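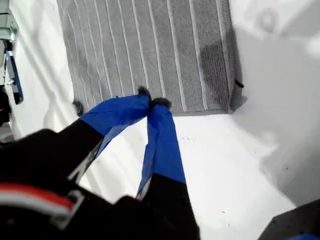
Lisgate Household Textiles Collection
Towels and Cloths: Gallery

The Lisgate Household Textiles Collection holds 3324 items of everyday linen, from roller towels and glass cloths to bath sheets and face washers. The towels and cloths form the largest single group. Most were used in ordinary homes before they were offered to the collection, and they are catalogued with their wear, mends and laundry marks recorded in full.

This page accompanies the towels display in the Oris Room, which opens to visitors on 3rd February. The display was prepared by Jummai Shehu, Curator of Domestic Textiles, with catalogue notes by Ursina Wallner. It draws on two recent gifts: the Rüegg bequest, which consists chiefly of kitchen linen, and a set of trade samples from the former Dreltico mill.

The gallery opens with a grey striped towel in terry cloth. The looped surface is clearly visible, and the white stripes are raised and run parallel to one another along the length of the cloth. The towel lies flat on a white surface.

About terry cloth

Terry is woven with two sets of lengthwise threads. One set is held tight and forms the ground of the cloth. The other is kept slack, so that it rises into loops as the weft is beaten up. The loops give the cloth a greater surface area and allow it to take up water more readily than a plain weave of the same weight.

Stripes may be introduced by changing the colour of the pile threads, by changing the height of the loops, or by both methods together. Where a stripe stands above the ground it can often be felt before it is seen, and it will usually show wear first. Cataloguers are asked to note whether a stripe is raised, level or sunken as well as its colour.

Grey was for many years regarded as a practical colour for household towels. It appears often in the Dreltico samples, where it is listed in light, medium and dark shades. The mill's order books describe the medium shade as suitable for "kitchen, bath and general use".

Weight and size

The collection records the weight of towelling in grams per square metre. Cloths at 400 are generally light and quick to dry, and were favoured for kitchens and for travel. The heaviest bath sheet held by the collection measures 820 and was seldom used by its owners, who found that it would not dry on an indoor line in winter.

Measurements are taken with the towel laid flat and unstretched, pile side up. Hems are measured separately. Older towels are rarely square at the corners, and both long sides are therefore recorded.

Care and storage

Towels in the collection are stored flat wherever space allows. Larger pieces are rolled on padded tubes, with the pile facing outward and a layer of acid-free tissue between turns. Folding is avoided – a crease left in looped cloth for several years will flatten the pile along its length and may not recover.

Visitors often ask how to look after older towels at home. The following advice is given by the collection for pieces that remain in use:

Wash in warm water with a small amount of detergent. Fabric softener coats the loops and reduces their ability to absorb water.

Shake the towel firmly before hanging it, and again once it is dry.

Trim a pulled loop with sharp scissors, level with the pile. Do not tug at it.

Dry out of strong sun where the colour is to be preserved.

Visiting the display

The Oris Room is on the ground floor and has step-free access from the courtyard. The display includes 19 towels and cloths from the collection, shown on low tables. A handling tray of modern terry samples is available at the information desk, and visitors are welcome to compare loop heights with the magnifiers supplied. Items in the display itself may not be touched.

School and community groups may book a guided session in the study room. Bookings should be made in writing to the education office, with the size of the group and any access needs.

Reproduction and enquiries

Requests to reproduce material from this gallery should be addressed to the collections office. Please give the title of the page, the intended use and the date by which permission is required. Offers of household linen are considered in February of each year. Donors are asked not to wash or iron items before they are assessed.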